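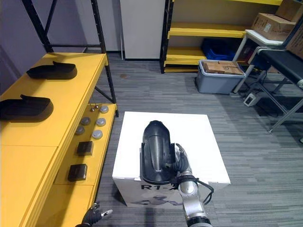 Fig. 1. Yellow workbench with a lower shelf for small parts.

Handout 6: Where Things Live
Introduction to Workplace Layout

Reading for this session: the Orkham case, pages 10 to 23. It is short and has a floor plan. Please look at the floor plan.

1. What storage is for

Most people, asked what a shelf is for, will say it is for putting things on. This is how shelves get full. For this course, a shelf is for taking things off, and we judge it by how long that takes and how much swearing is involved.

Three terms you will need:

Point of use. The spot where a part or tool gets picked up to do the work. Usually within reach of a person standing normally.

Near storage. Within a step or two. A lower shelf is near storage if you can see into it and a form of archaeology if you can't.

Far storage. Everything else, including the room at the end of the corridor that everyone calls "the annex" and that has one working light.

2. The Orkham case

Orkham was a mail-order parts business with 3,522 separate items on its list. They were stored in alphabetical order. This looked very good on the tour. It also meant that washers, which went into nearly every order, lived at the far end of the building, while the adapters, which almost never sold, had the best spot by the packing table.

In May the firm moved its fastest sellers next to the packers and left everything else alone. Walking time dropped. Complaints rose for a while, mainly from people who had learned the alphabet and felt they were owed something for it.

Note what was left alone. Students redesigning Orkham on paper nearly always move all the items, draw a lovely new plan, and forget that somebody has to relabel the shelves.

3. Sorting rules

By frequency: things used often go close. Simple, and needs redoing when habits change.

By family: like with like. Good for people who don't know the exact name of what they want, meaning most people.

By job: everything for one task in one place. Fast, but you will own 6 of the same screwdriver — and still not find one.

By whoever got there first: the most common system in the world. It has no textbook.

4. Nundley and the labels

The Nundley repair shop labeled every drawer in one afternoon. A year later the labels were all still there and most of them were wrong. The lesson usually drawn is that people are careless. I would look first at the label holders, which were glued shut.

A label that can't be changed will be ignored, and then the ones that happen to be right get ignored too.

5. For next time

Pick a drawer, shelf or cupboard you use every day. Write one page on what is in it, what gets taken out, and what has been there since before you arrived. Kitchens are allowed. Garages are allowed if you can get the door open.

Compare your notes with the Rosser layout on page 23 and say which sorting rule each one follows. "None" is an acceptable answer but must be argued.

Late pages go in the tray outside the office — the one marked "Outgoing."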